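Burnodora recipe cards, cleaned transcripts

README, last touched 3rd February

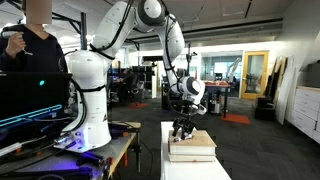

Transcripts of handwritten and typed recipe cards from home kitchens, mostly baking, some pickles and preserves. 1,972 cards in this release. One text file per card plus one big table (cards.csv) with everything in it. If you only want one thing, take the table.

What's in the folder

cards.csv — the table, UTF-8, comma separated
text/ — one file per card, named by card number
units.txt — how we read the measures, read this before you do any math
fixes.txt — running list of corrections, newest at the top

Columns in cards.csv

card_id: number, never reused. Gaps are cards we pulled.
box: which box it came out of. Krajewska or Vatavton, see below.
title: as written on the card, spelling left alone
title_clean: our version
body: full text, line breaks kept as a slash
yield: blank if the card doesn't say, and most don't
oven: as written. "Moderate" stays "moderate", we did not turn it into degrees
hand: pen, pencil, typed, mixed
sure: 1 or 2. 2 means two people read it and agreed. 1 means one person read it, treat with care

Where the cards come from

Two boxes. The Krajewska box is the bigger one, nearly all cakes and yeast doughs, a lot of cards in the same neat hand. Vatavton is the messy one — clippings glued to index cards, notes on the backs, some cards that are only a list of ingredients and no method at all. Kept those in. Backs are transcribed after the word BACK in the body column.

How it was done

Typed by hand, no OCR. We tried OCR on 40 cards and fixing it took longer than typing. Pantelis Gavalas did the Krajewska box, Karthikeyan Menon did most of Vatavton and all the unit work. Where we disagreed on a word it's in square brackets with a question mark, like [mace?].

Abbreviations are left as written. Watch out for T and t — some writers use big T for tablespoon, some use it for everything. We didn't guess. If it matters for your recipe, compare with other cards in the same hand.

Known problems

- Butter "the size of an egg" shows up a lot. No number given for it anywhere in the table.
- Duplicates. Same honey cake turns up again and again with small changes. Not merged, the changes are the intresting part.
- Fractions got mangled in an earlier export (1/2 became 2 Jan in a spreadsheet, ugh). Should be fixed in body, still might be some in yield. Open the file as text and not in a spreadsheet if you can
- Family names in titles are cut to an initial. First names kept.
- Canning and pickling cards are old. Don't use them as safety advice, check a current guide for times and acidity.

Good for: looking at how recipes get copied and changed, old measures, word lists, cooking from if you're patient. Not good for: nutrition numbers, anything that needs exact dates. Hardly any card is dated.

Using it

Free to use and share, say where you got it. Please cite as "Burnodora recipe cards, cleaned transcripts" and give the card_id if you quote one.

To do

- second read of everything marked sure = 1
- sort out the hand column for Vatavton, "mixed" is used too freely
- index of ingredients, started, stuck on the flours
- next release in March if the second read gets done by then

Corrections welcome, send the card_id and what you think it should say. One line is plenty.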